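Chapter 9
Bed Linen: Fitting, Covering and Inspection

9.1 Scope of the chapter

Chapter 8 dealt with the mattress and its support. The present chapter covers the textiles laid over the mattress and the order in which they are put on. It applies to single beds in residence halls, staff housing and short-stay rooms. Cribs and adjustable beds are treated in Chapter 11.

After completing the chapter, the student should be able to select a fitted sheet by mattress depth, dress a single bed from either side, and record surface faults on the room sheet.

9.2 Terms

Fitted sheet: a sheet with elastic at the corners or along the full hem.
Drop: the length of fabric hanging below the top edge of the mattress.
Head end, foot end: the two short sides of the bed. The headboard, where present, marks the head end.
Slack: fabric in excess of what the mattress surface requires.

9.3 Slack and creasing

The figures in this section come from the linen survey carried out by Giang Quách at the Sostow residence, a building of 496 single rooms. The survey logged 1,622 bed inspections. Slack was the fault most often recorded, ahead of stains and torn hems. Inspectors used a scale from 0 (flat) to 4 (folded over on itself). A bed graded 2 or below was passed.

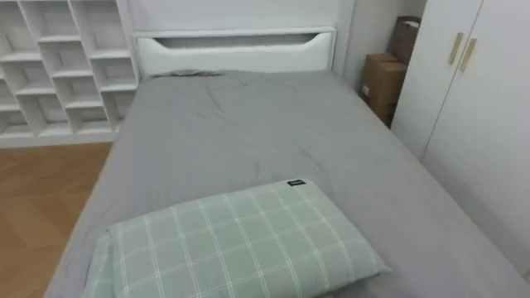
Slack does not spread evenly over a mattress. It tends to collect where the fabric meets a fixed surface or where the hem is hard to reach, and the grade should therefore be taken separately for each third of the bed. On the gray bedding, the creases are soft and lie mostly in the middle and toward the head, with some bunching near the headboard. The pillow, in a pale green checked cover, rests at the foot end. For grading purposes a pillow is moved off the bed before the foot third is assessed.

Section 9.4 gives the procedure for removing slack, beginning at the head end.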